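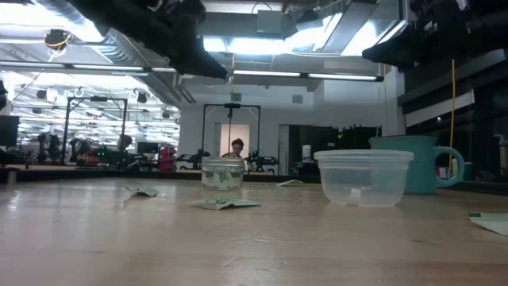 Keeping a stone cottage going in a village that has mostly moved away

Our house in Gurnness was built for a cooper in the years when the railway still stopped here and barrels went down to the harbor by the wagonload. The railway left. So did the cooper. The damp stayed, and has been a faithful tenant ever since. What follows is what I've learned about running a household in an old village house, most of it by doing the other thing first.

Walls. Don't paint old stone with anything that calls itself waterproof. The previous owners did, and the plaster came off the north bedroom in sheets the size of doors. Limewash is cheap and forgiving. Put on five thin coats, each about as thick as skim milk, and mist the wall with water before you start. It will look terrible and see-through for the first hour. Go have lunch.

Shutters. Every hinge in the village came from the Magalhães forge, which closed when the second school did, so replacements are a matter of luck and funerals. Take the old ones off once a year, in October, brush them down with a wire brush and wipe on boiled linseed oil. Spread the rags out flat to dry outdoors. A balled-up oily rag can set itself on fire, and the fire truck comes from Vudis, 19 miles of bends away.

Cellar. Ours is at 11 degrees Celsius all summer, which is perfect for potatoes and wine and less so for cardboard boxes. Anything you care about goes on slats, a hand's width off the floor and the same from the wall. Apples and potatoes get separate corners. Apples make potatoes sprout, and then you have a crop you didn't ask for.

The bread oven. Half the houses on the upper lane have one, usually full of paint cans. If you want to use yours, have the flue looked at first, then light very small fires for several days running before a real one. Ash goes in a metal bucket with a lid, and the bucket stands on stone. Cold ash is fine on the garden in small amounts. Keep it away from the blueberries.

Floors. The mill sold off its old boards when it shut, and 217 of them ended up in our house, a number I know from having sanded each one. Hardwax oil, two coats, and felt under the chair legs. Soap flakes and warm water for cleaning. Steam mops are for people with newer floors.

Gutters. Clear them after the plane trees drop, and again after you think the plane trees have finished. The one over the Kadar side of the house, where the general store used to be, still has a bend in it from a delivery cart. I have tried to straighten it twice. It now drips in two places, so there are two buckets, and the geraniums get the water.

Mice. Steel wool in the gaps, packed hard, then lime mortar over it. The church bell does nothing to discourage them, whatever they say at the bakery van.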